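4 Recording a demonstration in the simulator

Work through this section after the controllers have been paired (section 3). A demonstration recorded here has the same file layout as one recorded on the real arms, and Lemov treats both alike in training.

Before you start

Clear the floor where the operator will stand. Charge both hand controllers. If another person is logged in to the same Trondov session, ask them to log out; only one operator can hold the arms at a time.

4.1 Taking control

1. Open Lemov and load a room from the Matos scene set.
2. Select Operator, then Two arms.
3. Hold the controllers at waist height, elbows bent, and press both side buttons for 2 seconds. The status bar changes from Idle to Linked.
4. Move each hand a short way in every direction. The arm on the same side should follow. If the sides are crossed, release the side buttons and repeat step 3.
5. Squeeze and release each trigger to close and open the grippers.

CAUTION: Do not press the side buttons while your arms are stretched out. The robot takes your posture at that moment as its rest position, and you will run out of reach early in the task.

4.2 Checking the views

Lemov shows a wrist view and a head view. Use the head view to bring an arm near the work and the wrist view for the last part of the approach. The wrist view turns with your hand, so walls and windows may look steeply tilted. The picture needs no correction. 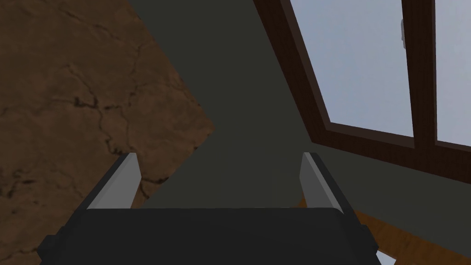
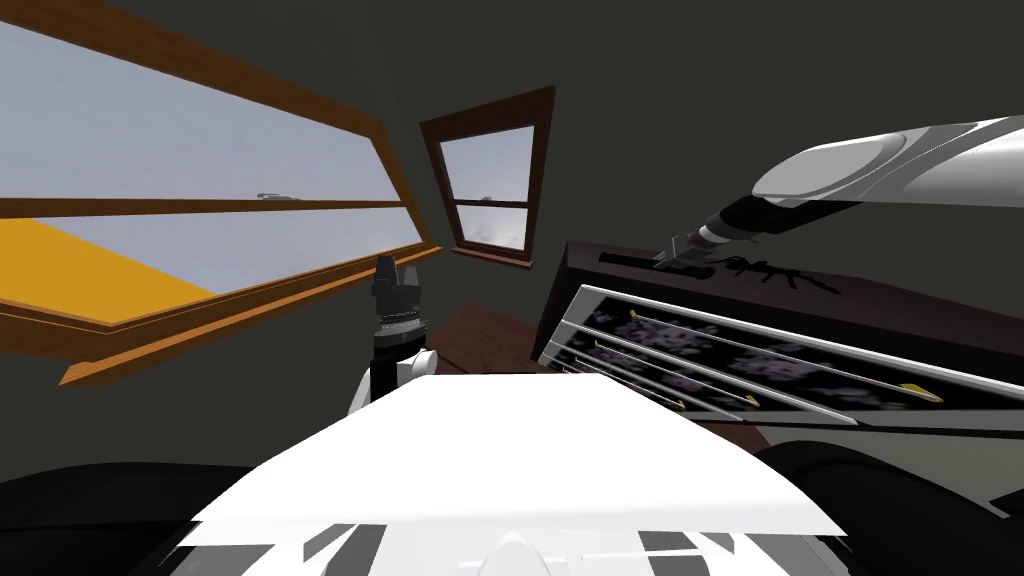 Figure 4-1. Gripper view with the fingers open (first) and view over the torso with the right gripper above the cabinet (second).

6. Open both grippers fully before the recording begins.
7. Park the arm you do not need. Bring it close to the torso, point the gripper up and press Hold. A held arm ignores the controller until you press Hold again.
8. Bring the working gripper over the object and stop a short distance above it.

4.3 Recording

9. Press Record. Wait for the tone.
10. Lower the gripper, close the fingers and lift. Move at an even speed — the recorder samples your hand 30 times a second, and sudden jerks are copied along with everything else.
11. Set the object down, open the fingers and back away before you press Stop.
12. Mark the take as Keep or Discard. Discarded takes stay in the session folder until you log out.

A single take can last up to 240 seconds. The recorder then stops by itself and the take is marked Incomplete. Incomplete takes cannot be used for training, but they can be played back.

NOTE: Thin or branching objects are hard to grip from directly above. Turn the wrist until the fingers close across the thickest part. If the object slips, discard the take and start again from step 8. Do not try to rescue it.

If the status bar shows error 19, the link to one controller has dropped. Both arms freeze where they are. Repeat step 3 before going on; the take in progress is lost.

To send takes to the shared library, see section 5.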